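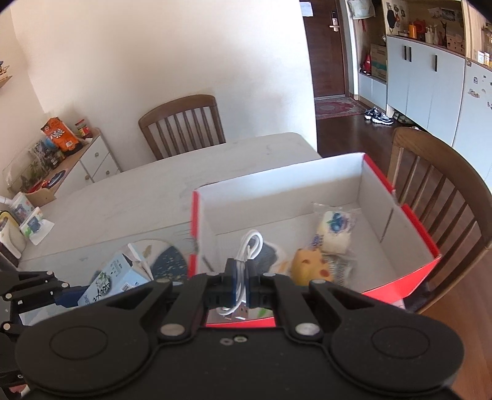
Notebook > Data collection > Hand-held gripper

02/07/2023

Packing task at the dining table again, cable into the red box. I want to get this down while it's fresh, mostly for Matilde, who is going to be reading my episode notes and wondering what on earth I meant by "loop grab" and "tail grab".

So, the cable. I've been bundling it up before each take and letting the fingers close wherever they close, and that's a mess to learn from! Sometimes you get the narrow tips across the middle of the bundle with a loop standing up above them and the plug dangling underneath (loop grab, the one at the top of this page), and sometimes you only catch the end near the plug and the whole thing swings (tail grab). Both get the cable into the box. But the policy we trained on the mixed set does something in between, it hovers over the bundle and closes on air, and I'm pretty sure it's averaging the two.

What I tried: same network, same training length, only the demos changed. 70 demos with both grabs mixed, against the same number with loop grab only. Ran the Flundness arm on each, cable in a fresh pile every time.

Mixed: 5 out of 20 in the box
Loop only: 14 out of 20 in the box

I know, twenty trials is nothing. Still, that's a big enough gap that I'm throwing tail grabs out of the training set until somebody talks me out of it. (Matilde Correia will try. She thinks the variety pays off once the set gets bigger, and she may well be right, but we don't have the bigger set.)

Of the loop-only misses, most were the plug hanging up on the front edge of the box. The policy carries the bundle at the height I carried it, and I carry it low, because my wrist gets tired. With the plug hanging under the fingers there's very little room to spare over that red edge. New rule for demos: lift until the plug is clearly over the edge, then go across, then down. No diagonal shortcuts. I'm the worst offender.

Other stuff, in no order:

- Left hand. I kept it over by the light blue carton on the round mat. Need to pick a parking spot for it and stick to it, or the model will decide the carton matters for the cable step.

- Contents of the box. The berry snack and the bumpy yellow-orange toy were in the box for this one. I'd like to vary what's in there before the cable goes in, otherwise we're teaching it one particular box on one particular afternoon. Bastos did that with their drawer task and the results held up much better in new rooms, at least the way they told it at the March meeting.

- Background. I left the room as it was, chairs, sideboard, snack bag and all. The earlier set from Skokilcombe was shot against bare walls and the policy fell to pieces in a real kitchen, so clutter stays. Please don't tidy!

- White cable on a pale table is hard going when it's lying flat. The Celtis labeling script lost it in 7 of the demos and I had to mark those by hand. Once it's lifted over the box the black fingers help a lot.

- Finger width. Closing all the way squeezes the bundle so it springs open on release. I've started stopping a hair short. No numbers on this yet, just a feeling, but the drop looks calmer.

Next up: redo the loop-only set with the higher lift, same count as before, and rerun the trials. If the plug misses go away I'll move on to the carton, which needs both hands and which I'm slightly dreading. Matilde, if you get to the tail grab argument first, the old episodes are all still on the shared drive, I only took them out of the training list.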